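Stoster Home Advice Service
Household Tips: Clearing the Table, and Whether a Machine Can Do It

The Service is often asked whether household machines are ready to take over daily chores. Our general advice remains that residents should keep their own good routine and treat any machine as a help with part of it. The notes that follow set out a sound method for clearing a table after food has been prepared, with remarks on what machines can be expected to manage.

Knives first
Put away sharp knives before anything else is touched. Carry the knife point down to the sink, wash it by itself and return it to its block or rack. Do not leave it lying on the board while rubbish is gathered. A household machine should not be given this task at present.

Rubbish next
Bring the bin to the table. A small open container with a bag folded well over the rim is easier to use than a lidded kitchen bin, and the bag will stay in place when light items are dropped in. Used tissues, wrappers and folded cartons should go in one at a time.

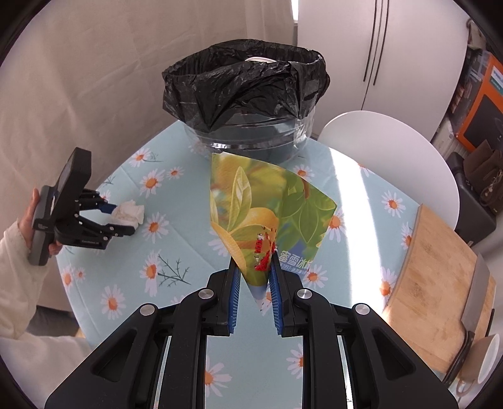

Picking up soft or crumpled items is harder for a machine than it may appear. A tissue changes shape when it is pinched, and glossy packaging can slide or spring open. Two-fingered grippers with ribbed pads hold such things better than smooth ones, but much still depends on the angle of approach. At the Grastum demonstration kitchen in May, a machine was set to clear 57 pieces of light rubbish from a dining table. It placed 34 of them in the bin without help. A patterned cloth was used throughout, as many homes have one.

Cups and boards
Empty cups before moving them, and carry them by the handle. Wooden boards should be wiped, rinsed on both sides and stood on edge to dry. They should not be left to soak. Machines tested at Judberg carried empty cups reliably -- full ones less so -- and were not asked to wash boards.

The cloth
Shake a fabric cloth outdoors and wash it at the temperature given on its label. Wipe a plastic-coated cloth with warm water and a little washing-up liquid, working from the centre outwards. Straighten the cloth before the table is laid again, as a fold under a cup may cause a spill.

Residents considering a purchase are advised to ask for a demonstration in their own kitchen lasting at least six minutes. Leaflet 1119, on the safe storage of knives, is available from the Ham office.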